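Una mañana en Irdale viendo trabajar a los brazos

Llevaba desde mayo con ganas de contar esto y por fin me siento a escribirlo. 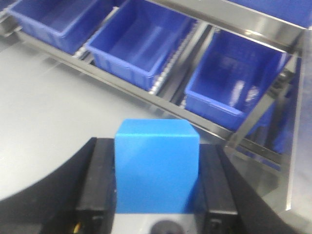

Casimiro Pastor me escribió en cuanto supo que había ido: «Yo estuve el año pasado y me pasé media hora delante de la misma mesa. ¿Siguen dejando que la gente elija la pieza?». Pues sí, Casimiro, siguen, ¡y yo también me quedé clavado!

La jornada de puertas abiertas de Irdale empieza a las diez, con café flojito y una charla corta en la entrada. Luego te reparten en grupos y pasas a la nave. A nosotros nos tocó empezar por Katene, que es como llaman allí al puesto de coger y clasificar, y menos mal, porque a esa hora todavía se podía ver sin asomarse por encima de nadie. Un cubo azul claro entre los dedos negros de la pinza, las cubetas azules detrás en su bastidor de acero... Dicho así parece poca cosa, pero cuando lo tienes delante engancha muchísimo.

Nos lo explicó Tianyou Jiang, con una paciencia enorme (le cayeron preguntas de todo tipo, algunas mías bastante tontas). Lo que más me gustó fue cuando habló del agarre: cerrar la pinza es fácil, lo difícil es decidir cuánto apretar sin saber de antemano qué te van a poner. En Katene han probado con 71 piezas distintas y las que peor se les dan son las blandas. Una esponja, por ejemplo, les trae de cabeza.

Después vimos Flumell, el programa con el que preparan los movimientos. Aquí me perdí un poco, lo reconozco, aunque me dejaron mover un brazo en pantalla y lo estampé contra una pared virtual en 28 segundos. Aplausos del grupo.

La parte de Brutex, la máquina grande de paletizar, se me hizo corta. Solo hacen 2 pases por la mañana y llegamos con el segundo ya empezado. Si vais el año que viene, preguntad los horarios al entrar y organizaos a partir de ahí.

Me volví en el autobús de la una y media con un folleto arrugado y una lista de cosas que quiero leer sobre sensores de fuerza — si alguien conoce algo en español que no sea un manual de 600 páginas, que me lo deje en los comentarios, por favor.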